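**FOR IMMEDIATE RELEASE – 02/06/2019**

# Mamska opens a planning service for small firms buying their first robot

*Jundoleck office to help laundries, repairers and packing rooms work out what to spend, and when*

I run Mamska, and I've wanted to write this release for a good long while, so forgive me if it goes on a bit. From today we're offering a planning service to small firms that are thinking of buying handling equipment and don't know where to start. It's called Prirnby (my choice, and I'm sticking with it) and it runs out of our office in Jundoleck.

We've been selling and fitting grippers and arms for years, and most of the calls I take have very little to do with the machines themselves. People ring up because they've got a price from somebody and they can't tell if it's a good one. Or they've got a price for the arm and then found that the stand, the guarding, the fitting and the training were all on a second sheet. I had one caller who had set money aside for the lot and forgotten the floor needed levelling! I felt for them, I really did.

So Prirnby begins before any of that. We come to you, we look at the job you want done, and we write you a budget you can take to your bank or your business partner. It covers the purchase, the fitting, spare parts, servicing and the hours your own people will spend learning the thing. You don't have to buy a single bolt from us afterwards.

The visit takes a day and costs £250. A full written plan, with prices from at least two suppliers and a calendar for ordering and fitting, is £600, and if you've already had the visit we take that off. Both prices hold until the end of December.

One part I'm especially keen on is what we call the awkward list. Before you spend anything, we ask you for the things in your building that are a pain to pick up. Boxes are easy, and every sales film has boxes in it. Cloth is another matter – it folds, it bunches, it lies differently each time you put it down – and if cloth is part of your day, it ought to be part of your budget too. A pair of fingers that's fine for tins may want different pads for towels, and pads wear out, and somebody has to order them.

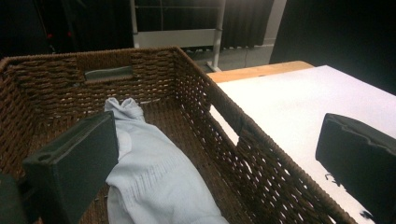
*A light-blue sock in a woven basket, between two black gripper fingers.*

Small things like that are where the money creeps away, in my experience. I'd much sooner a customer spent a bit more on fingers and a bit less on reach, if reach isn't what they need. We'll go through your list with you line by line and mark what a machine can sensibly take on now, what should wait for a year or two, and what's best left to a person with a pair of hands. Some of our plans will end up saying "don't buy yet", and I'm quite happy with that.

We tried the service out first with Henriques, a family linen and workwear business, who came to us wanting a large arm and ended up with a smaller one and a proper servicing budget. Their plan ran to 8 pages. They've kindly agreed to let us show it to other firms, with the private figures taken out, so if you'd like to know what you'd be getting for your money, ask us and we'll send you a copy.

We have room for 80 visits before the end of the year and we'll book them in the order they come. If you're putting next year's budget together in the autumn, do get in early – suppliers can be slow to answer over the summer and I'd hate for you to be waiting on a price when your accountant wants a number.

**What to have ready before a visit**

- Your awkward list, however scruffy
- Any prices you've already been given, including the second sheet
- A rough plan of the room, with doors and sockets marked
- The name of whoever will look after the machine day to day

**About Mamska**

Mamska supplies, fits and looks after handling equipment for small and middling firms. We're based in Jundoleck, and Prirnby is our planning and budgeting service.

**Press and bookings**

Please contact the Mamska office in Jundoleck and mark your message "Prirnby". I answer most of them myself, usually in the evening.

**ENDS**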